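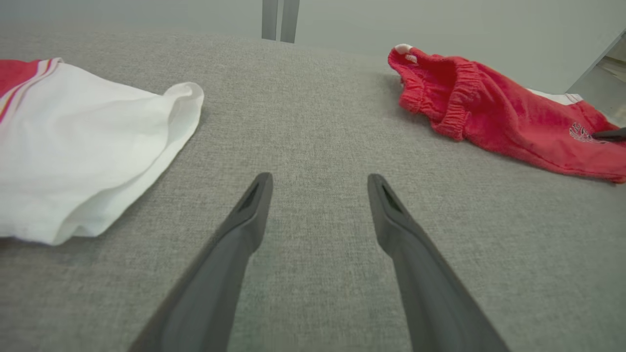 Light gray fabric, pale wall.

Mar 17, 2021

I did not sleep. The Natulus game went to extra innings, then more extra innings, and by the time they finally lost it I was too wound up to do anything but lie there replaying the bunt. The bunt! Two on, no outs, and your best hitter squares around like he's in Little League. I yelled so loud the neighbor's dog started up.

Okay, let me back up. I've followed this team since they played in the old park behind the Purura plant, when a ticket was 3 bucks and you could sit pretty much anywhere you wanted. Capacity was 2000 and they never got near it. Last night's crowd was announced at 1446 and it sounded like ten times that through my radio — I couldn't go, I had the early shift, and boy do I regret it now (not the shift, the skipping).

The pitching was great. I want that written down somewhere before I start complaining again. Our starter gave up a cheap run in the second on a ball that hit the lip of the grass, and after that he was untouchable into the seventh. Raptis couldn't square up a thing. They looked lost against the slow curve, swinging way out in front of it, and the radio guy got so giddy he mixed up the count and had to apologize.

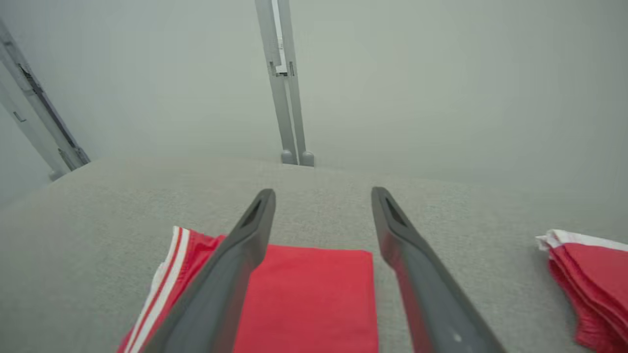

Then the bullpen door opened and you know how that goes. Walk, walk, bloop single, tie game. I still don't understand why you bring in a lefty who hasn't thrown strikes since December winter ball to face three righties in a row. The manager told the postgame show he liked the matchup. What matchup? I had the lineup card copied out right in front of me and I couldn't find one.

And the schedule doesn't get any easier. Prerno comes in for the next series and they hit everything. They swept us last year and I still get grumpy thinking about the second game, with the dropped pop-up. I already told myself I'm going to at least one of them, even if it means sitting in the sun seats and eating peanuts for dinner.

Found the station at 1160 on the dial has the replay at noon, so of course I listened to the last three innings again on my lunch break. Same ending. The bunt was even worse the second time, popped straight up to the catcher, who didn't have to move his feet.

Going to bed at nine tonight, no radio. Well — maybe just the pregame.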